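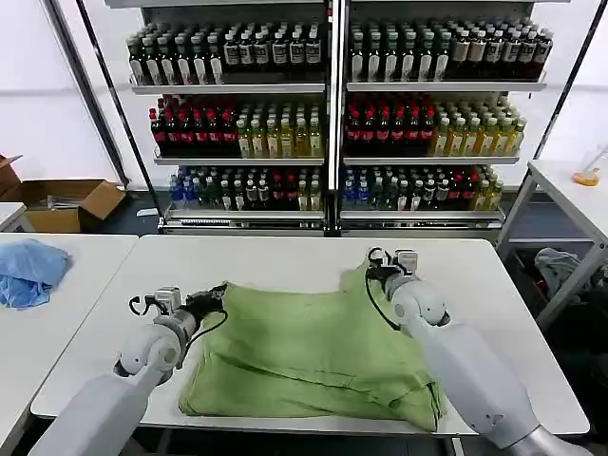

## September 16, 2018

Rain gauge read 9 mm at first light. Barometer falling slowly. Wind from the southwest, light.

Went down to the lower paddock to check the bore pump before breakfast. The pressure switch is cutting in too early again. I set it in March after the last service and it has drifted since then. The contacts were pitted, so I filed them and reset the lower limit. The pump then ran for 6 minutes and shut off where it should. I will read the gauge again tomorrow and the day after, and if it has moved I will order a new switch from Korletey. The one they sent last time had the wrong thread and needed a brass reducer, which I still have in the drawer.

Tank level is 103 cm on the stick. The stick itself needs repainting. The marks below 40 are hard to read and I have been going by the notch.

Guoqing Liao rang mid-morning about the water samples. The hardness result for the house tap is 309 mg/L as calcium carbonate. He thinks the bore has been drawing harder water through the dry spell and that the figure will come down once the tank is topped up off the roof. I am less sure. The roof water goes to the other tank and the two have never been connected, apart from the garden line, and that has a non-return valve on it. I told him so. He asked for a sketch of the pipework, so I drew one after lunch and found two errors in the old drawing. The isolation valve behind the shed is shown on the wrong side of the tee, and the line to the trough is marked 25 mm when it is 20. I measured it twice with the calipers.

The hard water explains the kettle. It may also explain the washing. The green things in particular have come off the line stiff all winter and I had put that down to too much powder. Will try half the dose with a cup of vinegar in the rinse and see if there is any change over a few loads. One variable at a time would be better, but I don't want to spend until summer on it.

Softener options, for the record:

- Ion exchange unit, under the laundry bench. Needs a drain and salt. The Elport catalogue has one that would fit if I moved the shelf up.
- Connect the house to the roof tank and keep the bore for stock and garden. Cheapest in parts, most digging. The trench would have to go around the lemon tree.
- Leave it alone and descale the heater element every year.

I lean to the second. The roof tank is large enough for one household in a normal year, and there would still be the bore to fall back on if I put in a changeover valve. The gutters would need proper leaf guards and a first-flush diverter. At present the downpipe on the east side goes straight in, with only the mesh basket at the inlet, and I cleaned a good deal of black sludge out of that basket today.

Marlina Wuisan came by in the afternoon to return the pipe wrench and the long level. She has done the same changeover at her place in Lostby and says the fall on the pipe matters more than the diameter. Hers was laid almost flat at first and held air at the high point. She ended up lifting a whole section of it. I showed her the sketch and she marked where she would put the riser, a good metre closer to the wall than I had it. I think she is right, as it saves an elbow. She also has most of a roll of blue-stripe poly left over and will sell it to me for what she paid.

Drained the heater by two buckets before dark. First bucket cloudy with white flakes, second clear. The anode should come out for a look, but the hex head is rounded on one corner and I want a proper socket on it before I try. The Tivodholm shop has one on the shelf.

Wind has gone round to the south – cooler. Closed the vents in the seed house. Tomatoes up in both trays, capsicums in neither. The heat mat under the capsicums was warm to the hand at the front and cold at the back, so I turned it end for end.

To do: socket, paint for the stick, copy of the corrected drawing to Guoqing, peg out the trench line before the grass gets any longer.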